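Setting Up Your Fladover Round Timer
December 25, 2022 – by Leena Aaltonen

1. Charge the timer fully, then hang it where both corners can see it.

2. Hold MODE until the light blinks. Pick Boxing or Sparring. 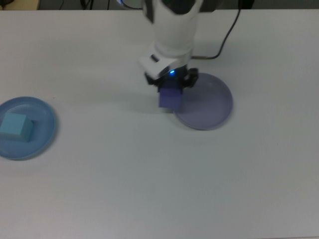 Gripper holding a purple cube.

3. Set your rounds. I love starting with 4 – enough to get a real sweat going!

Caution: keep the bell away from your ears while testing.
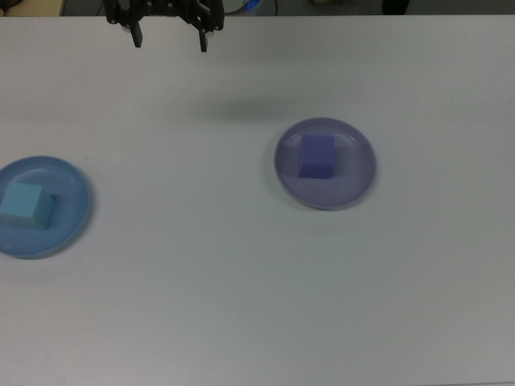

4. Press START and the ten-second warning kicks in. Gloves up! 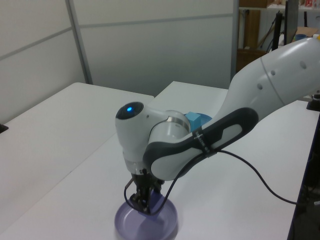 Save your settings before switching off. Keep spare batteries handy in a round bowl like the purple one.

Last updated: September

Comments
Joni Keskinen: Loud bell, love it!
Sunita Chauhan: Step 2 fixed mine – thanks!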